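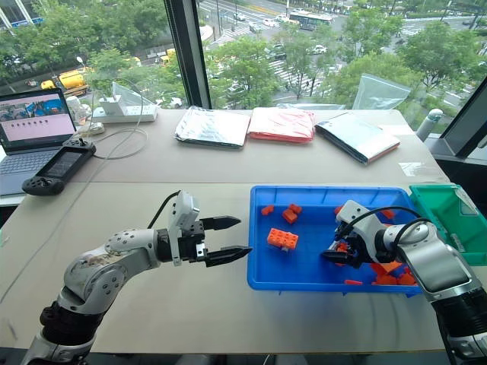
Foto: Yusri Nasution

Foro Flatden > Casa y orden > Juguetes y manualidades

Ladrillos de construcción sueltos: ¿bandeja baja, cajas o bolsas?

Publicado por Yusri Nasution el 21 de octubre de 2026

Buenas. Tengo un lote grande de ladrillos de plástico, de los de encajar, que compré de segunda mano en junio. Venían todos mezclados en dos sacos y los estoy clasificando por color en una mesa gris clara que tenemos delante del ventanal. Ahora voy con los naranjas, que están en la bandeja azul. Al lado tengo otra verde, y al fondo de la mesa unas bolsas planas, una plateada y otra roja y rosa entre ellas.

El lote es de 400 piezas según el vendedor. No las he contado. Hay piezas de 2×4, que son fáciles de ver y de coger, y bastantes pequeñas.

Mis dudas son estas:

Primero, si merece la pena separar por color o si al final es mejor por forma. Empecé por color porque se ve rápido, pero cuando mi hijo quiere montar algo me pide "una de las largas", y el color le da bastante igual.

Segundo, si la bandeja baja sirve para guardar o solo para trabajar. Me gusta porque se ve todo de un vistazo, pero no tiene tapa y ocupa mucho sitio en horizontal. El armario que tengo libre mide 25 cm de fondo y ahí la bandeja no entra.

Tercero, cómo lavarlas. Algunas están pegajosas y no quiero que pierdan el color.

He visto unas cajas con divisiones de la marca Firkar y otras apilables de Fliltwood, pero no conozco a nadie que las haya usado. El presupuesto es corto. Gracias.

Respuestas (3)

marisol_talavera

Hola, Yusri. En casa pasamos por lo mismo con un lote parecido y lo clasificamos dos veces, la primera por color y la segunda por forma. Te cuento cómo quedó.

Por color es bonito pero poco práctico. Si buscas una pieza pequeña naranja dentro de un montón de piezas naranjas, cuesta mucho distinguirla. En cambio, una pieza pequeña naranja entre piezas pequeñas de todos los colores salta a la vista. Con 400 piezas no hace falta afinar demasiado. Nosotros hicimos cuatro grupos:

Ladrillos anchos (los de 2×4 y los de 2×3).
Ladrillos estrechos, de una sola fila de tetones.
Piezas planas y placas.
Todo lo raro: ruedas, ventanas, bisagras y lo que no encaje en los otros tres.

Cada grupo va en su caja con tapa. La base para construir, las placas grandes, van aparte y de pie.

Lo que ya llevas separado por color no está perdido. Vuelca un color en la bandeja, reparte en los cuatro grupos y pasa al siguiente. Se hace más deprisa que con todo mezclado.

La bandeja yo la dejaría para jugar y clasificar. Que sea baja es una ventaja porque se llega al fondo sin revolver, y el borde evita que las piezas acaben en el suelo. Si es lisa por dentro, al terminar se inclina sobre la caja y se vacía de una vez. Conviene que el fondo sea de un color distinto al de las piezas. El naranja sobre azul se ve muy bien. Si tienes piezas azules, pásalas a la verde, y las verdes a la azul.

Para el armario, mide también la altura entre baldas antes de comprar nada. Nosotros compramos cajas que cabían de fondo pero no dejaban sacar la tapa sin bajar la caja entera.

Para lavarlas: agua templada, un chorrito de lavavajillas suave y una bolsa de malla de las de ropa delicada. Las dejas en un barreño un rato, las mueves con la mano y las aclaras. El agua muy caliente puede deformarlas y luego no encajan. Nada de lejía. Las que sigan pegajosas, con un cepillo de dientes viejo. Después extiéndelas en una toalla, con los tetones hacia arriba para que escurra el agua del hueco, y dales la vuelta al cabo de unas horas. No las guardes hasta el día siguiente. Tampoco las seques al sol directo detrás del cristal, que con el tiempo los colores claros amarillean.

Las que lleven pegatinas o piezas con pilas, fuera del barreño y con un paño húmedo.

Pangaribuan

bolsas con cierre y ya está. las metes de pie en una caja de zapatos y caben en cualquier armario. las transparentes mejor, si no tienes que abrirlas todas para saber qué hay

ricardo.ob

Añado algo sobre las cajas, porque he tenido las dos.

Las de Firkar con divisiones están bien para piezas pequeñas. Las divisiones se quitan y se ponen, pero entre la división y el fondo queda una rendija y las placas finas se cuelan al compartimento de al lado. Si la caja se guarda tumbada no pasa mucho. Si la pones de pie, se mezcla todo.

Las de Fliltwood apilan bien y la tapa cierra fuerte, quizá demasiado para un niño pequeño. La mía es la mediana y me entra en una estantería poco profunda puesta a lo largo. Compré 4 y con tres habría tenido suficiente. Son caras para lo que son. Unas cajas de cocina con tapa, de las que venden en cualquier bazar, hacen el mismo servicio.

No estoy del todo de acuerdo con lo de clasificar por forma. Depende de la edad. Mi hija, cuando era pequeña, recogía por color sin ayuda, y por forma no había manera. Si quien va a recoger es el niño, pregúntale a él cómo lo haría.

Sobre el lavado, igual que Marisol. Yo las metí una vez en el lavavajillas, en programa frío, y salieron bien, pero dos piezas se escaparon de la bolsa y una apareció en el filtro. No lo repetiría.

Comentario de Yusri Nasution

Gracias a los tres. Voy a terminar los naranjas en la bandeja y después reparto por forma en cajas de cocina. Las piezas pequeñas irán en bolsas transparentes dentro de la caja. Ricardo, ¿recuerdas cuánto mide de alto la mediana de Fliltwood con la tapa puesta?

ricardo.ob

Ahora mismo no la tengo a mano, está en casa de mi hermana. Se lo pregunto y lo pongo aquí.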